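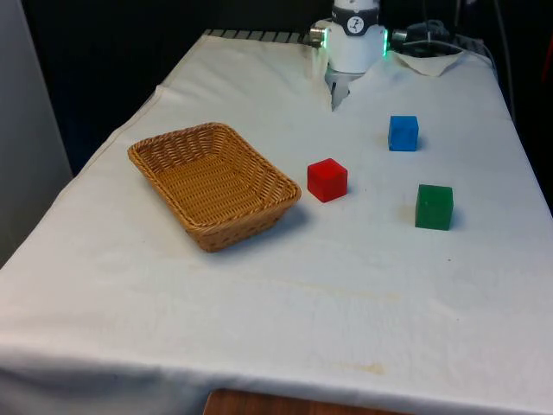
Parkunar Harbor Overhaul – FAQ

Do I need a new save?
No. You can install it on an existing save, but stay out of Parkunar while you do it. Save indoors somewhere else, quit, install, then load.

What does it change?
The docks, the fish market and the two streets behind them. There are 497 new placed objects, 6 new merchants and 4 houses you can now enter. Quests are untouched.

Is it compatible with Collet Lighting?
Yes. Load Collet after this mod.

What about Jeltance?
Partly. Both mods edit the market square, so you'll see crates clipping through the stalls. A patch is in the optional files. Load it last.

The harbor gate is missing!
You have an old version of Stullavent Walls. Update it and the gate comes back.

Will it hurt my frame rate?
A little at the docks – I lose a few frames at night. The lite version takes out over 200 of the smaller objects.

Can I uninstall mid-game?
I don't recommend it. Go back to a save from before you installed.

Can I translate it or make a patch?
Yes, just link back to this page. Please don't reupload the main file.

Console version?
Not planned.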